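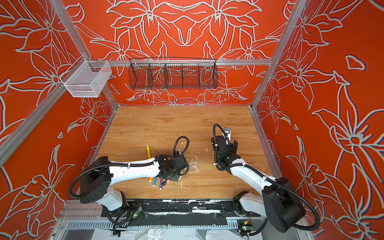 Retry behaviour in the two-arm marker task

Apr 15, 2026

Most of last week went into the retry logic for the bimanual cell, and the result is modest enough to fit in one post. The policy is the same one I described in July: a chunked action model, one network for both arms, fed by the wrist cameras and the fixed view. The only change is in how a chunk gets abandoned when a grasp looks doubtful.

Previously the controller ran each chunk to its end. If the fingers closed badly at step 5, the arm still carried out the rest of the motion and the next chunk began from a state the training data hardly covers. The new version, which is called Sokel in our repo, scores the wrist view every 17 steps and cuts the chunk short when the score drops below a threshold.

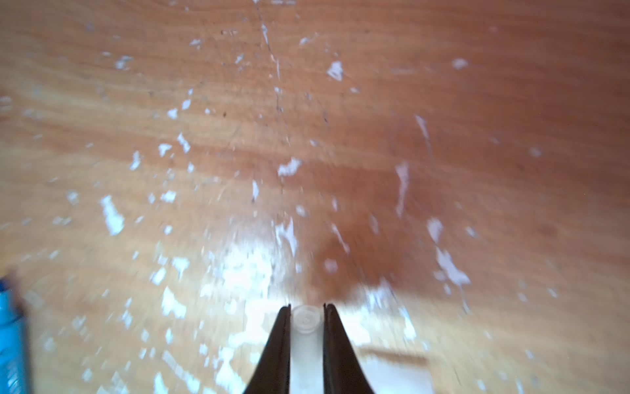

The scorer is a small convolutional head trained on 1318 labelled wrist crops. Labelling was slower than I had budgeted for. The translucent part between the fingertips is nearly the same tone as the white flecks on the wood, and with glare nearby and motion blur over the lower half, a single crop like this one is hard to grade by eye. Kyrylo Hrytsenko and I labelled separately, then argued over the disagreements. Anything still unresolved was dropped from the set.

Blur turned out to matter more than colour. Training with synthetic motion blur cut the false aborts substantially, while colour jitter did very little on its own and slightly hurt when combined with heavy cropping. I haven't worked out why. 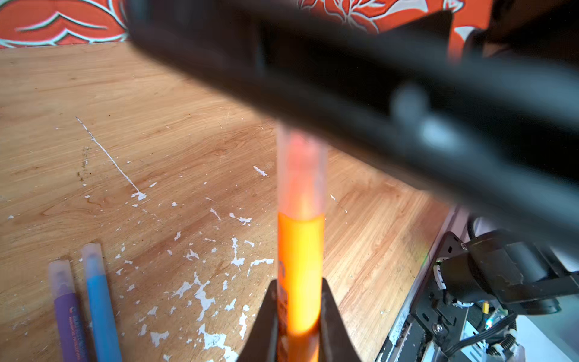
Evaluation was 300 episodes per condition, alternating between old and new controllers so that calibration drift would be shared between them. The new controller finished 27 more episodes than the old one. Nearly all of the gain came from episodes where the first grasp was off-centre. Where the first grasp was good, the two are indistinguishable, as you would expect.

The cost is time. An aborted chunk sends the arm back to a hover pose before it replans, and a second abort straight after the first can leave it hovering for several cycles. I capped consecutive aborts at three. Hamow, our older scripted baseline, has no such problem because it never looks again once the fingers close.
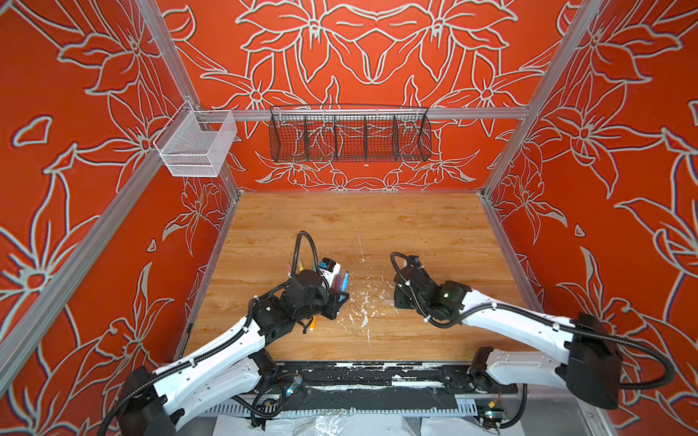 Handovers remain the weak point. The scorer sees one wrist at a time, so when both grippers are near the same object, each head judges its own view and they can disagree. At present either one can abort both arms, a conservative rule that causes most of the remaining timeouts. A joint score over the two wrist views is the obvious thing to try, although it needs paired labels and the existing set was sampled independently.

The threshold was also tuned on this cell alone. I'd like to repeat the comparison on the Hukwood bench, with its different lighting and plainer table, before claiming anything general. The code is tidy enough to share within the group, and I'll post the per-episode logs once the timestamps between the wrist and fixed cameras have been checked.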